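3.2 Work surface

The second part of the study dealt with the table on which objects are set down between trials. Trujillo and Ghauri compared two surfaces at the Starkent workshop, a brown desk and a smooth white tabletop. All readings were taken in November with the ceiling lights on and the blinds closed. The desk gave stronger outlines for pale objects, but its grain made small marks hard to find. The white top was kept for the remaining work.

Pale objects on a pale surface are the hardest case. A white fluted piece has little to separate it from the table except the soft shadow under its base and the shading between the flutes. The scalloped lower edge is easy to lose when the light is even.

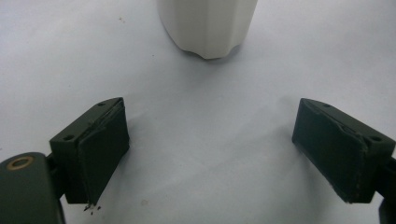
Page 60

Debris is a separate matter. Small dark crumbs show up at once on white and can be wiped off before the next placement. On the brown desk they were often missed, and Awan found several only by touch. The cleaning step in Section 2 was therefore changed to one dry wipe per placement.

Of the 1,994 placements logged, 648 used a white or near-white object. These were sorted by hand into clear outline and weak outline. Romaniuk did the first pass and Bukhari checked it - disagreements were left in the weak group. The sorting sheet is in Appendix 2.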